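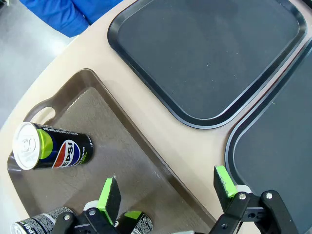

Skorkus Games | Communications Department

Skorkus releases Wurnow Nights, a new video slot with a respin feature

Wednesday, November 28, 2018

Skorkus today announced the release of Wurnow Nights, a video slot set in a small mountain town after dark. The game is open now to players at online casinos that carry the Skorkus library through the Helitz platform. Other operators will be able to add it in January.

Wurnow Nights is played on a standard grid with fixed paylines. Wins are paid from left to right, starting on the first reel. The low symbols are playing card values from ten to ace. The high symbols are a lantern, a night watchman, a gray owl and the town clock. The clock pays the most of the regular symbols.

The wild is a full moon. It can land on any reel except the first, and it stands in for every symbol other than the scatter. When 2 wilds land on the same spin, both stay in place and the remaining reels spin again at no cost. If another wild lands during the respin, it is held too and one more respin is given. The feature ends when a respin brings no new wild.

The scatter is the town gate. Landing the gate on the first, third and fifth reels starts a round of 8 free spins. During the round, the watchman walks one position to the right after each spin, and the symbol he stops on turns wild for the next spin. Free spins can't be retriggered, but the respin feature stays active throughout the round.

The top prize in the base game is 2000 times the line bet. There is no progressive jackpot and no bonus buy option.

"We had a longer list of features for this one at the start, and we took most of them out," said Pendo Ndung'u, head of game design at Skorkus. "The respin was the part our testers kept going back to, so the rest of the game was built to leave room for it."

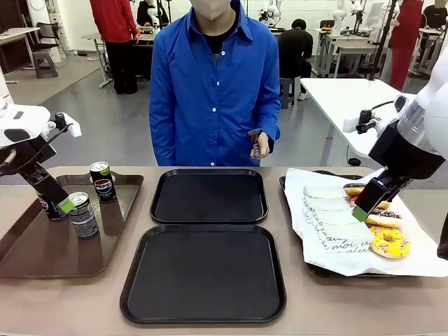
The math model has been set to medium volatility. Ndung'u said the team wanted the free spins to come up often enough that someone playing for a short session would have a fair chance of seeing them. The paytable and full rules can be opened from the menu at any point, including during the free spins.

Autoplay can be set for up to 60 spins and can be stopped at a win or loss limit chosen by the player. Sound effects and music have separate controls. The game runs in the browser on desktop computers, tablets and phones, in both portrait and landscape view, with no download needed.

The music was recorded by the Wallner studio, which also supplied the sound for the demo version. The demo uses the same reels and the same paytable as the real money game.

Operators already connected to Helitz do not need a new contract to list Wurnow Nights. Game icons, banners and the rules text are available in the partner area. Those who want to schedule a January launch should contact their Skorkus account manager with the preferred date and the list of markets.

Wurnow Nights is for adults of legal gambling age only. Availability depends on local law.

Press contact: Communications Department, Skorkus Games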